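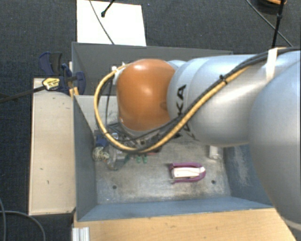

Kit de cabos Drastico para braço robótico

Montei este kit primeiro para mim, na oficina partilhada da Pitetti, e depois começaram a pedir-me outros – por isso cá está ele à venda! A ideia é simples: levar os cabos por fora do braço, com folga suficiente nas articulações para não esticarem quando ele se dobra sobre a caixa das peças.

O que vem na embalagem:
Manga Hattar, 2 metros
12 abraçadeiras pretas
2 correias largas, reutilizáveis
Folha com o esquema de montagem (em português, finalmente)

Eu demorei uns 683 segundos a montar o último, cronometrados, mas já lhe apanhei o jeito. Deixem sempre um arco generoso junto ao punho e só apertem tudo depois de rodar o braço à mão, devagarinho. Os grampos e a caixa não estão incluídos.

Também serve no suporte Pruler, com a correia mais acima. Próximo lote em agosto – escrevam-me se quiserem reservar.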